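Keeping Escaped and Stray Animals Out of Trouble: Tips for Rural Households
Updated July 3, 2019

If you live near farms, sooner or later a goat or pony will turn up in your yard. A few things kept by the back door make the wait for the owner easier.
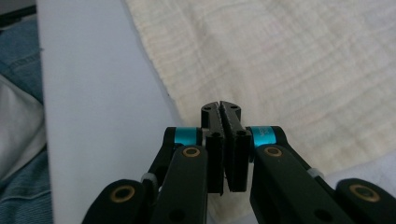
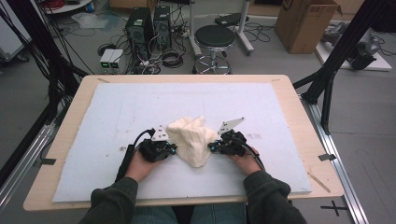
Call first. Tape the numbers for animal control and your nearest farms inside a kitchen cabinet. On Kalarby Road we also keep the number for the Skullton feed store, where most owners leave word.

Bring dogs and children in. Park across the driveway if it opens onto a busy road.

Set out water in a 20-quart tub and walk away. Don't chase. A large animal that feels cornered will go through a fence — or over you.

Hay is a safe offering for most grazers. Skip bread, lawn clippings and anything from the compost.

Check your own fence in August, when the ground is dry and posts work loose. Ours has 54 posts, and last year 2 had to be reset.

Store feed in a lidded metal can with the lid strapped down.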